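Moving the segmenter out of the recorder

December 2018

I spent most of the past month on a piece of software that few people will ever look at, so I am writing it down while I still remember why it is the way it is. It is the part of Petchrat that cuts long two-handed recordings into separate tries.

Petchrat is our toolchain for hand-held gripper data. A person does a task with a gripper in each hand, we log the gripper poses, the jaw openings and a head view, and the result gets turned into something a policy can be trained on. Rollula is the recorder. Flalleck is the trainer. Petchrat sits between them and does the dull work: time alignment, cutting, filtering, writing out files.

Until this fall the cutting was done inside Rollula, live, while the person was still working. It watched the jaw openings. Both jaws open and still for 2 seconds meant a try had ended. The next movement meant a new one had started.

That was fine for pick and place with small blocks. It was bad for almost everything else.

What went wrong

The trouble showed up with containers. When people handle blocks, they go straight in and close. When they handle a bowl or a cup, they slow down. They bring one hand up to the rim, stop, look, and only then commit. The other hand often waits low on the table while this goes on. With the jaws open and both hands nearly still, the old rule decided that the try was over.

So we got a lot of tries with the approach in one file and the grasp in the next. Rattana Hemmin found this first. She was training on the container set and the policy would drive up to the rim and hover there forever. She spent a while on the network before she opened the raw files and saw that a good share of them ended right at that point. The policy was doing what the data told it to do.

I should have caught it earlier. Petchrat prints a histogram of try lengths and it had two bumps in it. I had seen the two bumps and assumed we had two kinds of operators.

What I changed

The first change was to stop cutting in the recorder at all. Rollula now writes one long file per session and does nothing clever. If the rule is wrong, we can fix the rule and run it again. Before, a bad cut was baked in, and the frames between tries were thrown away to save disk. Disk is cheap enough now that I don't know why I kept doing that.

The second change was the rule itself. Jaw opening alone doesn't say enough, so the new segmenter keeps a small state machine for each hand and a third one for the pair. Each hand is in one of these states: resting, moving, near, holding. "Near" is the new one. It means the jaws are open, the hand is slow, and the fingertips are within a set distance of something that stands above the table plane. The pair is only allowed to go idle when neither hand is near or holding.

To get "near" I needed the object, or at least a rough shape of it. I didn't want to train a detector for each new item. What I do now is fit the table plane from the first frames of the session, mask out the hands and grippers using the known poses, and call anything left standing above the plane an object. It is crude. It gives a blob with a height and no name, and a blob with a height is enough to say whether the pads are next to it.

The case I kept testing against was the square white container, with the left gripper up at the rim and the right one still down by the front corner of the table. 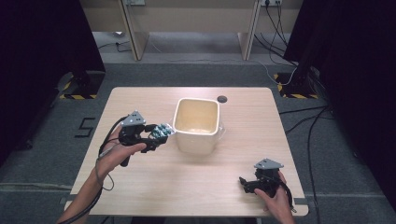

Things that took longer than they should have

Shiny ceramic. The depth estimate on glazed walls is poor under our overhead lights, and the blob would lose a side for a few frames and then get it back. Each time it did, the hand went from near to resting and back again. I tried smoothing the depth, which made the edges worse. In the end I left the depth alone and kept the blob shape from the last good frames unless a hand was holding it. An object that nothing is touching does not move, so there is no need to measure it again on every frame.

Flat things in the tabletop. Anything dark and round set into the surface showed up as a hole or a bump depending on the angle. I added a minimum height of 13 mm and those went away. It also means the segmenter can't see a coaster. We don't have any coaster tasks, but I put a note in the config file for whoever adds one.

Clock drift between the two grippers. This was small, but the pair state depends on both hands and I was comparing samples that did not belong together. Petchrat now aligns the two streams before anything else runs. The alignment code was already there. I was calling it after the cut instead of before, which was plain carelessness.

Left and right swapped. Twice, in older sessions, somebody had registered the grippers the wrong way around. The poses were fine but the labels were not. There is now a check at load time that looks at which side of the head view each one spends its time on and prints a warning. It doesn't fix anything by itself. I would rather have a person look.

Results so far

We had 2,000 tries in the container set as the old rule cut them, but Rollula had already dropped the frames in between, so those can't be put back together properly. Petchrat can join some of them where the gap is short. I marked the joined ones with a flag, and Flalleck leaves them out unless you ask for them.

For the newer sessions, recorded whole, I checked 10 by hand from start to finish. The new cuts matched mine everywhere except when a person set something down, rested a hand beside it, and reached for it again. The segmenter calls that one try. I called it two. Rattana thinks the segmenter is right and I haven't made up my mind.

She has started a training run on the newer sessions. I don't have anything to report from it yet.

Next

The distance for "near" is still one fixed number, and it should depend on how fast the hand is going. I also want a viewer where you can drag the cut points and save the corrected version, so that checking a session doesn't mean writing frame numbers on paper. Dultness, our old log viewer, can nearly do this already, but it loads the whole file into memory and falls over on the long sessions. Fixing the loading is the first job. I hope to have it in by February.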